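Preltavari build guide, part 16: setting up the arms for work beside a bed
Posted 14/09/2024 by Marjatta Eskola

The last part ended with both arms moving on the stand. In this one the robot comes out of the workshop and up to a bed, and we set the limits that stop it hitting the furniture.

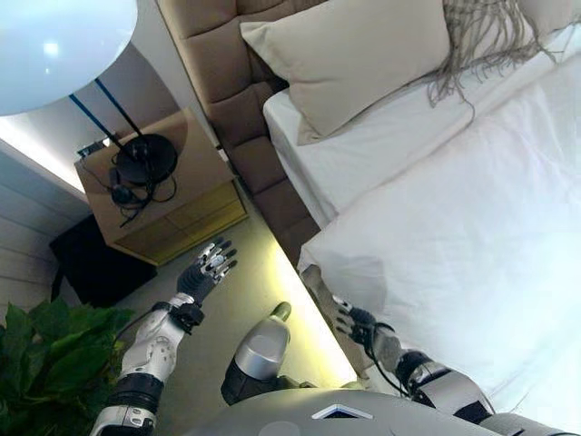 What you need

The robot, assembled to the end of part 15, with both hands fitted
A laptop with the Preltavari control software on it
The stop button on its long lead
A tape measure
Masking tape and a marker pen
Hook and loop cable ties, the reusable sort
A pillow and a duvet you don't mind getting marked
A second person for the steps where the arms are powered

If your hands are the Nieminen ones, check that the fingertip screws are tight before you bring the robot near any fabric. Mine had worked loose on the stand and a screw head will pull a thread straight out of a sheet. I put a dab of thread lock on each one and left it overnight.

I did the bench work at the Gilevwood shared workshop and the rest in a bedroom. You can do the whole of it at home if you have room to walk all the way round the robot. You can't do the whole of it in a workshop. A bench with a blanket on it does not give under the hand like a mattress, and the limits you set on it will be wrong.

Before you start

Charge the battery fully. The joints sag slightly when it runs low and your readings will drift between the first and the last.

Go through the room at the robot's elbow height and look at what an arm could reach. Lamps are the main problem. A lamp with a thin pole is hard for the depth camera to pick up, and a hand can knock it before the software has noticed it at all. Either move the lamp to the other side of the room or put it in the keep-out list, as described in step 5. Houseplants are nearly as bad, as the leaves move in the draught from a door and the obstacle map keeps changing.

Deal with loose cables at the same time. Chargers and adapters left on a bedside table get hooked by a finger and go over the side.

Step 1. Park the robot

With the arms unpowered, bring the robot up to the side of the bed so that it faces the headboard at a slant and both hands can get to the near half of the mattress. Measure from the front of the torso shell to the edge of the mattress. I use 300 mm. Closer than that and the elbow has nowhere to go when the arm folds back.

Put masking tape on the floor round the base and write "front" on the front piece. You will be moving the robot away and bringing it back several times, and it needs to come back to the same spot. Use low-tack tape on a varnished or painted floor.

Lock the base. Push the torso gently from each side. If it rocks, sort that out now.

Step 2. Check the cable slack

This is the step people skip, and most of the messages I get are about the result.

Still unpowered, lift each arm by hand through its full travel: forward, out to the side, across the chest, then the wrist turned both ways. Watch the cable at the wrist the whole time. It should form an open loop that gets larger and smaller as the wrist turns. It should never go tight and it should never lie across the back of the fingers.

Too tight: undo the tie nearest the hand and feed through more cable from the elbow end.
Too loose: take it back towards the elbow. Don't coil the spare at the wrist.

Err towards too much slack for the first session. A big loop can catch on bedding, but you will see it happen and can press stop. A tight cable damages the connector inside the hand, and getting at that connector means taking the palm apart (part 12).

Do not use ordinary nylon cable ties here. The cut end is sharp and it is right where the duvet will rub.

Step 3. Power up and level the head camera

Put the stop button in the second person's hand. They should stand by the foot of the bed, out of reach of both arms. Test the button once before doing anything else: power on, press, and check that both arms go limp. They will drop, so rest them on the bedding first.

Power on again and open the camera view. With the head tipped down you want the top of the torso at the bottom of the picture, both hands in view when they are forward, and the pillow end of the bed beyond them. If one hand leaves the view when the arm is stretched out, turn the head towards that side a little at a time.

The room will look crooked in the camera view if the head is rolled to one side. Small amounts don't matter, as the software works from the joint readings and corrects for it. If you find it hard to work with, go to Settings, Head, Roll and bring it back until the edge of a door or wardrobe looks upright. Save before leaving the page. It does not ask you.

Step 4. Set the joint limits

Start with the elbow and shoulder. The wrist and fingers can stay on the defaults.

Open Limits, choose the left arm, and set the speed to the lowest setting. Jog the shoulder outwards until the hand is a hand's width from the nearest piece of furniture. Press Mark. Jog it back the other way until the forearm is above the mattress and press Mark again. The two marks are now the limits for that joint in this parking position.

Do the same for the elbow. I ended up with 67 degrees of elbow travel on the bedside table side, which sounds mean but is plenty for reaching a pillow.

Repeat for the right arm. The arm that lies along the bed needs a lower limit for height as well. Lower the hand until the fingers touch the duvet, then keep going one click at a time until the fabric starts to dip. Go back up two clicks and press Mark. If you set this limit on a bare mattress, do it again with the bedding on.

Write the values down on paper. Updating the software in February wiped my saved limits and I had to do all of this a second time.

Step 5. Add the keep-out boxes

Limits stop a joint going too far. They don't stop two joints, each inside its own limit, from putting a hand through a lampshade. Keep-out boxes do that.

Add one box for each of these, if you have them:

the headboard
the bedside table and everything on top of it
any lamp, from the base to the top of the shade
plants
the edge of the door, if it opens towards the robot

Draw each box 50 mm bigger than the object on every side. Lamps want more on the side the hand comes from. Draw the boxes from the top-down map and then check them from the side, where the mistakes show. My first headboard box was the right width and floated in mid-air above it.

Bright lights shining into the camera, or a glossy shade reflecting one, leave holes in the depth map. The box covers this, so don't worry if the map looks ragged there.

Step 6. First reach

Clear everyone except the two of you out of the room. Keep the speed on the lowest setting.

Open both hands fully. Select Reach, pick a point on the middle of the duvet, and press Go with one hand. Watch the elbow on the way out, and watch the cable on the way back. Then do the other hand.

When both are clean, pick points nearer to the pillow. The arm should slow down as it comes up to the headboard box and stop short of it. If it doesn't slow down, press stop and look at the box again.

Only try both arms together once each has made the trip alone. Start with the hands well apart.

Step 7. Pinch and lift

Fold back the corner of the duvet so there is an edge to hold. Bring one hand over it with the fingers spread, lower to your height limit, and close at the Soft setting. Lift by the smallest step and hold.

If the duvet slides out, try Medium before you change anything else. Smooth cotton is harder to grip than a knitted or woven throw. Avoid throws with tassels until you trust the grip release. Tassels get in between the finger joints, and the only way to get them out is with the power off, one at a time.

Problems

Arm stops halfway with a yellow light: it has met a keep-out box. Look for one left over from an earlier parking position.

Arm stops halfway with a red light: a joint is overloaded. Usually the hand is under the bedding and is lifting all of it. Power off and free it by hand.

Hand twitches when the wrist turns: the cable is pulling. Go back to step 2.

Everything is slightly off to one side: the base has moved. Check it against the floor tape.

Camera view freezes: unplug the head cable, count to ten, plug it back in. If that fails, restart the laptop as well.

Putting it away

Bring both arms back to Home before powering off, then lock the wrists. Leave the floor tape down if you are carrying on the next day. The limits are saved under the parking position name, so give it a name you will recognise. The shared settings file on the Wandby forum has mine under "bed left side", and you can load it to see how the boxes are laid out, but don't run it in your own room without measuring.

Part 17 will cover pillows.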